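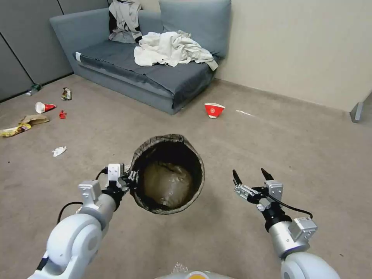 Kermont Waste Basket Liners, Light Duty

Product information

Kermont light duty liners are intended for small round and square baskets in offices, waiting areas and guest rooms. They are supplied flat, in cartons of 200, and are suitable for paper, packaging and other dry waste. They should not be used for glass, liquids or hot ash.

Two finishes are available. The clear finish is recommended where contents must be checked before disposal. The dark finish is preferred in reception areas.
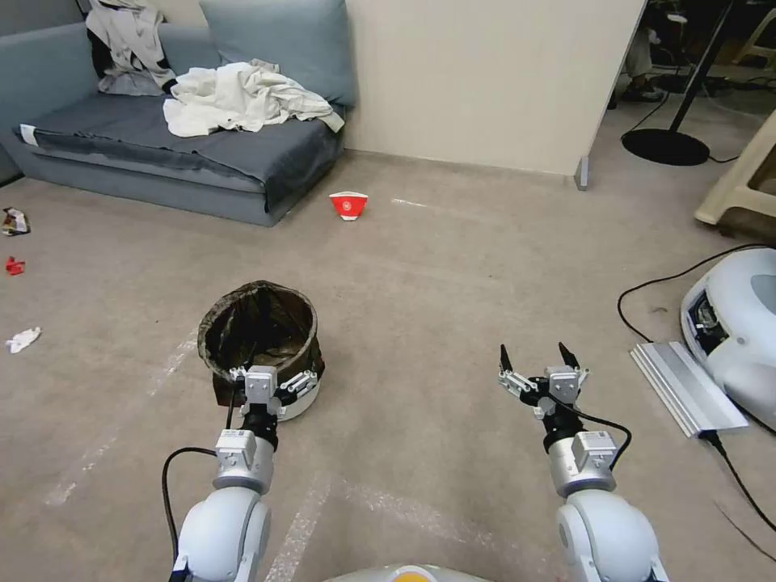
Fitting

The liner should be opened fully before it is placed in the basket. Fold the top over the rim by the width of a hand and press out trapped air. Baskets with a damaged or sharp rim should be withdrawn from use, as they will tear the film.

Storage

Cartons must be kept dry and away from direct sunlight. Stacks should not exceed 6 cartons. The storage temperature should not rise above 90 degrees Fahrenheit.

Ordering

The minimum order is one carton. Orders of 40 cartons or more are delivered on pallets from the Collado warehouse, and the receiving site must have a loading door. Deliveries are suspended during the last week of December.

Account customers should contact Estela Valdebenito in the sales office. Questions about film thickness or samples may be addressed to Pascual Medina, Technical Services.

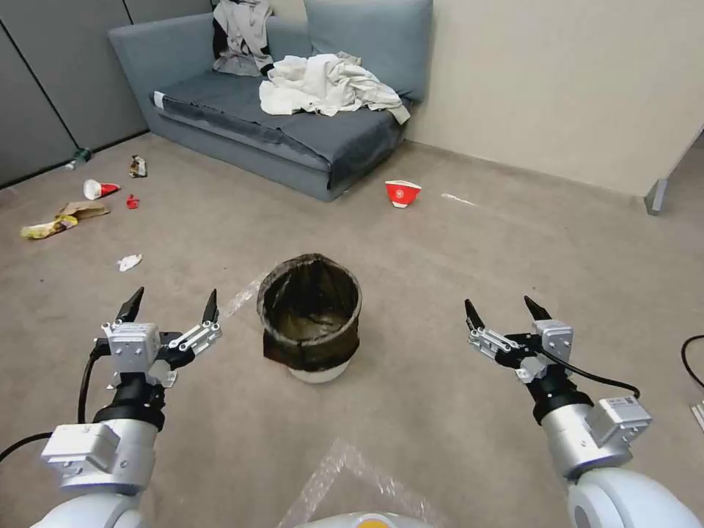 Kermont Facility Supplies: room care range

Related products: Kermont Medium Duty Liners; Brinitz Basket Rings; Kidari Carton Dispenser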